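# About Grusis

We write the software that sits between a robot's cameras and its motors. That covers a fair amount of ground – perception, grasp planning, motion control, and the unglamorous tools that let a person sit down after lunch and find out why an arm did what it did before lunch – and over the years we've become very fond of all of it.

Grusis began as a log viewer. Our founder, Tipene Prendergast, was writing control code for a packaging line and was tired of opening three programs to look at one bad pick. So he spent his evenings on a little tool that put the camera video, the joint positions and the planner's decisions on one timeline, and let you drag back and forth through them. He gave it to a couple of friends, who gave it to their friends, and before long people he had never met were writing to ask if it could read their file formats too. (It could, eventually. Some of those formats were very strange!) That tool is now called Flelline, and it is still the first thing we install for every new customer.

## What we make

**Flelline** records and replays. Every run gets one timeline, and anything the robot knew at a given moment can be looked up at that moment: what it saw, where it thought its hands were, which plan it was following and which ones it turned down. You can leave notes on a run and send a link to a colleague, and they'll land on the same instant you were looking at.

**Siriwan** is our perception package. It finds objects and estimates how they're lying, and we've put most of our effort into the soft and awkward ones, like bags, cloths, wrappers and loose cables. Hard boxes are well looked after by other people. A crumpled thing has no proper front or back, and its shape changes as soon as a finger touches it, so Siriwan keeps updating its guess all the way through the grasp and passes along how sure it is.

**Leller** is the planner and controller. It takes what Siriwan reports and decides how two arms should move without getting in each other's way, and it keeps adjusting while they're moving. The control loop is built to run on the computer you already have next to the robot, and we've kept the settings files in plain text so you can read them without calling us. You're still welcome to call us.

## How we work

There are 40 of us now, in one long building with too many extension cords and a very good kettle. About half the team writes code all day and the other half splits its time between code and the floor, and we swap those roles every July so that everyone gets a turn at both. New people spend their first 6 weeks on the floor no matter what they were hired for. We've had some grumbling about that from planning folks, and nearly all of them have come back later to say they were glad of it.

We test on household and office chores: clearing up, sorting, putting things away, dropping trash in a bin. They're humble jobs, and they are wonderful for finding bugs. Letting go of a piece of tissue over a bin sounds like the easy end of the task, and yet the planner has to pick a height, keep the wrist clear of whatever is standing behind the bin, keep the other hand out of the way, and then decide that the 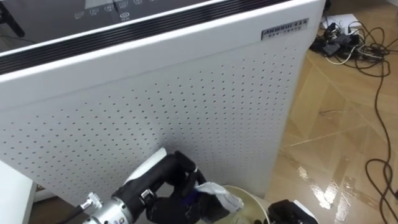 fingers have opened far enough for something that weighs next to nothing. A force reading is very little help at that weight, so Leller leans on Siriwan's view of the object, and when the two disagree it holds still and looks again. We wrote that rule after a long week of arguing about it, and it has stayed in every release.

Our test library has 487 of these tasks in it at the moment. Each one is a short written instruction, a starting layout and a set of checks, and every change to Leller goes through the simulated versions before it gets anywhere near an arm. Customers can add their own tasks and keep them private, or share them with us if they'd like us to test against them too.

## Working with us

Most people start with a 90-day trial of Flelline on one robot. We'll help you connect your cameras and joint data, and then we mostly leave you to it, with a check-in whenever you want one. If you decide to add Siriwan or Leller afterward, somebody from our floor team will visit, watch your setup run for a day and write up what they think would help, including the parts that have nothing to do with our products.

We also love hearing from students and hobbyists. Flelline is free for classroom use, and the getting-started guide was written with beginners in mind – if you get stuck on a page, tell us which one and we'll try to fix it.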